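Stisley Community Help
Home > Furniture and floors > Wood surfaces

Grey strip and dark spot on a butcher block table, what to do first?

Posted by Kokness, 25 June 2020
Viewed 1107 times

Hello all. I have a table with a top of glued wood strips, the light kind that people call butcher block. I bought it used in April and I do not know what finish is on it, or if there is any finish. The seller said only "it was oiled", and he did not know with which oil.

Most of the top is good. It is pale, with some knots, and I like the knots. But there are two places which bother me. One is a grey band along the edge of a board, on the left side. It looks rough and dusty. I have wiped it with a damp cloth many times and it stays. The other is a darker brown patch where the grain is a little splintered. My sleeve caught on it last week and pulled a thread.

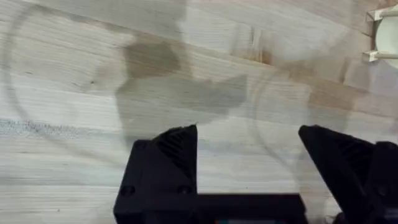 Wood and Surfaces Group - Stisley Community Help

I use the table for sorting dry food into clear containers, so I don't want anything on the wood with a strong smell. I also don't want to sand the whole top if it is possible to avoid. I have one sheet of 100 grit paper and a small tin of mineral oil, nothing more. Can I repair only these two places, or will they look different from the rest after?

I should say also that I rent a small apartment and there is no balcony, so all the dust will stay inside with me.

Mwakyusa
Member, 1791 posts

You can repair only the places, but expect that they will be a little lighter for some time. I did the same with my kitchen counter, which is also made from strips.

First find out if there is a finish. Put a few drops of water on a good part of the top and wait five minutes. If the water sits like a bead, there is oil or varnish that still works. If it goes in and makes the wood dark, the wood is almost bare. Do this on the grey strip too and compare.

For the grey part, I would not begin with 100 grit. It leaves scratches that you will see when the light comes from the side. Buy one sheet of 180 and one of 240. Go always along the grain, with the paper around a flat block, and go a little past the grey area on both sides so there is no hard line. If the grey is only dirt in an open grain, it will go away quickly. If it goes deep, it may be old water damage, and then you need to decide how much wood you want to remove. I left some of mine.

The splintered patch is different. Don't sand it first, you can lift the splinters more. Press them down with your finger and look if any is long enough to glue. Put a very small amount of wood glue under it with a toothpick, cover with baking paper, put something heavy on it and leave it overnight. Then sand lightly.

After that, oil. Two thin coats, wipe off all the extra after twenty minutes. Mineral oil has almost no smell, so your tin is fine if there is no varnish on the top. For the dust, hold the vacuum hose next to the block while you work - it catches most of it.

Cedier
Member, 58 posts

just sand it all and oil it, takes one afternoon. spots always show

Kokness
Original poster

Thank you both. I made the water test and it went in on the grey strip almost at once, but on the other side it stayed as a bead. So I think there is still oil on one part only. I will glue the splinters first and buy the finer paper. Mwakyusa, did you wait between the two coats of oil, or put the second on the same day?

Mwakyusa
Member, 1791 posts

I waited one night between them. If the wood still feels greasy in the morning, wait one more.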